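3. Collecting the demonstrations

3.1 Why we began in simulation

When we first talked about teaching a two-armed robot to tidy a kitchen table, most of us imagined standing next to the machine and steering it through the job, much as one might guide a child's hand round a pencil. We did try that for a while, and we still think fondly of those afternoons, but the arms are heavy to move by hand for any length of time and a person can only really guide one of them well. Two arms want two hands, and then there is no hand left over to steady a bowl or press the stop button. So for the work reported here we moved to remote control, and we moved the table itself into the computer, where a dropped cup costs nothing and the whole layout can be put back with a single key.

The simulator we used is Lobo, which our group has been looking after for some years, and the remote-control program that sits on top of it is called Tasta. The operator holds a small controller in each hand. Moving a controller moves the matching wrist, and squeezing the trigger closes the fingers. There is nothing clever in the mapping, and we are rather proud of that - visitors to the Skeltbridge laboratory were usually moving things about before we had finished explaining the buttons. Each arm can be paused on its own by letting go of the side grip, so that an operator may rest one elbow while the other hand carries on, and this small kindness did more for the quality of the recordings than any of the filtering we tried later.

3.2 The table task

The task is meant to look like something that happens in a home. Food and crockery are set out on a wooden table, and the operator is given one short written instruction, such as "move the cup to the board" or "put the banana beside the bowl". Some instructions can be done with one arm. Others ask for something to be passed across from one hand to the other, and these were by a long way the ones our operators enjoyed most and finished least often.

We kept the objects few and familiar. Early on, Cor Willems had built a much fuller table with cutlery and a folded cloth, and it was a lovely piece of work, but operators spent so long picking their way round the clutter that the demonstrations became slow and fidgety. A robot learning from them picked up the fidgeting before it picked up anything else. The version in Figure 2 leaves a good stretch of bare wood between the chopping board on one side and the placemat on the other, so that a hand can cross the middle without having to dodge.

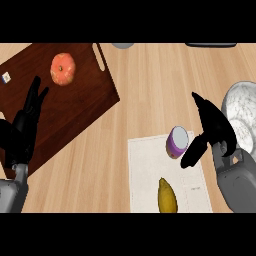 Figure 2. The simulated table during remote control. The left gripper is over the board with the fruit; the right gripper is beside the purple-banded cup, with the banana further down the placemat.

3.3 What we asked of the operators

Four people gave the demonstrations: Joris Van Damme, Anselmo Guzmán, Bernd Tiedemann and Primo Villa. Two had worked with the arms before and two had not, and we were glad of the mixture. Everyone was given the same short talk and 40 practice runs, which were thrown away, and after that they were left largely in peace.

Our one firm request was that they should move at a steady pace and avoid stopping in mid-air to think. Long pauses are troublesome for a learner of this sort. If the recording holds many moments in which the gripper hangs next to a cup and does nothing, then doing nothing next to a cup becomes, as far as the robot can tell, a perfectly good way to behave. We asked the operators to do their thinking before they pressed the start button, and if they found themselves lost halfway through, to abandon the run and begin again without feeling bad about it.

We also asked them to keep the idle hand somewhere sensible. At first we had said nothing on the matter, and each person found a habit of their own. Bernd liked to lift the spare arm well clear of everything, while Primo left his wherever it had last been useful. Both are reasonable, but mixed together they gave the learner a muddled idea of where an arm belongs when it has no work to do. From June onwards we settled on a resting height a little over the tabletop, and we marked it on the operator's screen with a faint line that did not appear in the recordings.

3.4 Keeping and discarding

In all we recorded 3066 runs, the last of them on July 4, 2021. Each was watched back by someone other than the person who had made it, at double speed, and was kept if the instruction had been carried out and nothing had been knocked over on the way. That left 1738 runs for training. We set aside a further 400 from the rejected pile in which the operator had made a slip and then put it right: a fruit that rolled and was fetched back, say, or a cup gripped too low and set down for a second try. These are used separately in Section 5, and they proved a good deal more useful than their untidy looks would suggest.

The watching back was slow work and we would not pretend otherwise. We had hoped to hand the whole of it to an automatic check in the simulator, which knows where every object is and so ought to be able to say whether the banana has reached the bowl. It could say so, but it was quite content with a banana that had been shoved there by the side of the wrist, and a robot trained on shoving will shove. Reviewers caught these at once. We now use the automatic check first, to clear away the plain failures, and a person for everything that remains.

Recordings are stored at ten steps a second in the Grorneck format, with the position of both wrists, the opening of both grippers, the camera view and the instruction text. Runs are kept at their natural length. We tried stretching the quicker ones to match the slower ones, and the only result was that the fingers closed too early, so the lengths have been left as the operators made them.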